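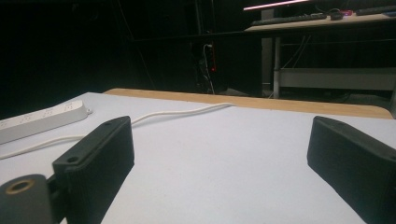 Packing Bench Automation: Progress Report No. 2
To: Benedita Seixas, Diletti Fund
From: Kelechi Ogundipe, operations, Tekitz
Period covered: to the end of April

Where we are

The grant paid for one gripping arm on the returns bench, one set of hand-held grippers to teach it with, and training for the staff who work there. The arm is installed and answers to Vader. I argued for something more dignified in our paperwork and was outvoted by the people who have to stand next to it.

Teaching has gone faster than I told you it would in the first report. Staff do the job themselves holding the gripper tool, the tool records how they did it, and the arm learns from the recordings. We now have 1598 usable recordings. A further 227 were thrown out, mostly because the person doing the demonstration had stopped to talk to somebody, and we would prefer the arm not to pick that up.

What it can do

Vader sorts small boxed returns into the right tray and can turn a box over to find the label. It is slower than Lihua Jia, who has done the job longest, and it will go on being slower for the life of this grant. Its advantage is that it will do the evening backlog, which is the part of the day Lihua described in her interview with a word I have left out.

It can't yet do soft bags. It takes hold of them with great confidence and then holds on to them. Deming Ding is recording more bag work this month and has asked for the wider fingers, which we have printed.

What has changed for the staff

You asked for more on this, and fairly, as last time I gave it one paragraph and a table.

No posts have been lost. The agreement signed before the arm arrived says none will be for the length of the project, and the staff keep a copy pinned up beside the kettle where I can't avoid reading it. Late shifts on the returns bench are down from 5 a week to 2. People are pleased about this until they look at the late-shift allowance on their payslips. We have made up the difference out of our own budget until the summer, and I'd like to talk to you about what follows, preferably before they do.

The job itself has altered in ways the application didn't foresee. Demonstrating with the grippers is tiring. Two stiff fingers are a poor swap for a hand, and after a morning of it wrists ache. We now limit recording to an hour at a stretch and pay it at the trainer rate. That wasn't in the original plan. Lihua raised it, she was right, and it took me three weeks to say so in writing.

There is also the matter of whose way of working gets copied. Deming sorts left to right and Lihua sorts by whatever annoys her most. For a while the arm had learned both and would pause over the trays like a man choosing a sandwich. The bench has since agreed on a single method. I wasn't in the room for that discussion and am told I was lucky.

Problems

The safety mat from Ó Gríofa arrived late and in the wrong size. The replacement fits. While we waited, the arm ran only with Weidong Meng standing by the stop button, so for most of a month our labour-saving device took up the whole of our best engineer.

The stop button has been pressed in earnest twice. Nobody was hurt either time. On the first occasion the arm had reached for a tray that someone was still filling. On the second it was doing nothing wrong, but Weidong didn't like the look of it. Both are written up in the incident log, which I have sent separately.

Spending

We are within budget on equipment and over on training hours, for the reasons given above. I would like to move the money left on the conveyor line into training. We no longer want a conveyor. The bench works better with a trolley, and we already own a trolley.

Next period

Soft bags. A second trainer on each shift, so that recording doesn't always fall to the same wrists. A proper staff survey, written by Lihua this time, as the response to mine was thin and in places unprintable.

Please let me know about the conveyor money before the next order goes in. You are welcome to visit the bench any afternoon; Weidong would be glad to show you the arm, and the staff would be glad to show you their payslips.

Kelechi Ogundipe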